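LEFT AND RIGHT
Speaker notes, evening talk at the Grolel reading room, Zekmont
Ruxandra Lungu

Length: 21 minutes, then questions. Start at 18:30, doors are open before. Water on the table. Speak slowly, I always go too fast in the first part.

Slide 1. Title

Good evening and thank you for coming. Thank you to Veronica Bucur for the invitation and for the kind words.

My subject is left and right. I have taught sewing and pattern cutting for many years, and I think these are the two words I have repeated the most in my life, more than "needle" and more than "please." Tonight I would like to speak about why these words give us trouble, and about the things we make in pairs.

(Ask: who in the room has to think for a moment before saying which is left? Wait for the hands. Do not comment, only thank them.)

My own hand would be up. When I was a child I had a small scar on the left thumb, and I looked for it each time. The scar has gone and I still look at the thumb.

Slide 2. Whose left?

With up and down we have few problems. The floor helps us. With front and back also, because a person has a face and a chair has a seat. But the left side of a person looks very much like the right side, and so the word has little to hold on to.

Then comes the second difficulty, which is the question of whose left. If I stand facing you and say "the window on the left," some of you will look at one wall and some at the other. Both groups are correct. In the theater they have solved this with "stage left," meaning the left of the actor who looks at the public. On a boat there are port and starboard, which stay with the boat and do not care where you stand.

In sewing we solved it less well. A jacket has a left front, and this is the left of the person who wears it. But when the jacket lies on the table with the front up, its left is on my right. Turn it over to work on the back, and it changes once more. Then turn it inside out!

(Show the paper jacket here. Lay it flat, turn it, turn it inside out. Hold it high, the last row could not see it in Merotov.)

Slide 3. The sleeve story

Story of the two left sleeves. I was a beginner at the Matei workshop, with Maricica Furtună as my teacher. She gave me a good gray wool, just enough for one coat. I cut the first sleeve, I was proud, I moved the paper pattern along the cloth and cut the second sleeve. I did not turn the pattern over. So I had two left sleeves.

(Pause for the laugh. If there is no laugh, continue anyway.)

Maricica did not shout. She put one sleeve on each of my arms and asked me to bring my hands together in front. I felt the problem before I could explain it. This is still how I teach it. A drawing on the board helps some students, but the arms help nearly all of them.

We saved the cloth by cutting the wrong one down for a child's coat. I do not know who wore it.

Slide 4. Things that do not care, things that care

Socks do not care, most of them. Mittens with the thumb at the side do not care either, you can exchange them and be warm. Gloves care very much. Shoes care, but for a long time many shoes were made straight, the same for both feet, and it was the foot that had to form them.

Scissors are the case I like best. Many people believe that left-handed scissors are only ordinary scissors with a different handle. The important part is the blades. In a right-handed pair, the upper blade is on the right, and when the right hand closes, it presses the blades together. In the left hand the same movement pushes them apart, and the cloth folds between them and does not cut. A left-handed child in my class is often told that she is clumsy. Give her the correct scissors and look again.

(Pass both pairs around, closed, in the box. Ask Octavian Furtună to bring the box back. He promised.)

Octavian is left-handed and learned from his mother, who is right-handed. He learned by sitting opposite her, as in a mirror, and not next to her. With knitting it works the same way. If there are parents here, try it, it costs nothing.

Slide 5. Making a pair

Now to the making. When we make two things which belong together, there are two ways. We can copy or we can mirror. A pair of candlesticks is a copy. A pair of pockets is a mirror if they are slanted, and a copy if they are straight. Often one object does both, a part of it is copied and a part is mirrored, and then we have to look with attention.

(Give them time with this one. Count to six silently.)

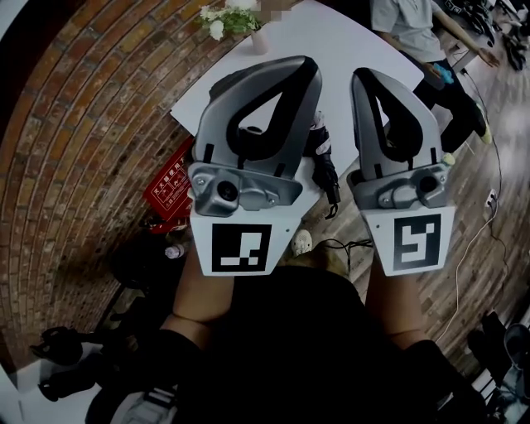

Left and right, side by side. Look where the lens sits on each one.

What I ask the students with any pair is always the same. Where is the middle line between the two? What stands at the same distance from this line on both sides? And what refuses to follow? When you have answered, you know if the pattern paper must be turned over, or only moved.

The second matter is marking. Do not trust that you will recognize the pieces tomorrow. I put a chalk L and R on the wrong side of the cloth, in the seam allowance, always as the wearer has them. Mirela Lacerda, with whom I share the workroom, uses thread, one stitch for left and two for right, because chalk goes away with handling. Her system is better. I am too old to change.

One warning about letters. Some letters are the same in the mirror, such as A, M, T. If you mark your pieces with these, you cannot see from the mark that the pattern is turned over. L and R show it immediately.

Slide 6. What I would like you to try

Three small things for at home.

Button a shirt in front of a mirror while you look only at the mirror. Then try to cut a fingernail the same way, but carefully.

Explain to somebody on the telephone how to tie a bow, without the words left and right. You will need "the hand you write with," and then you must ask if the person is left-handed.

Fold a paper and cut half a shirt at the fold. Open it. Then cut two halves without the fold and put them together. Keep both papers and compare the necks.

(If time is short, leave out the telephone.)

Thank Grolel for the room. The spring course in pattern cutting starts in April, the list is by the door, beginners are welcome and left-handed scissors are available.

Questions. If they ask about driving on the left: I do not drive. If they ask why the buttons of men and women are on opposite sides: there are several explanations and I have not found a proof for any of them. Say this plainly and take the next question.

Collect the scissors before the lights go off.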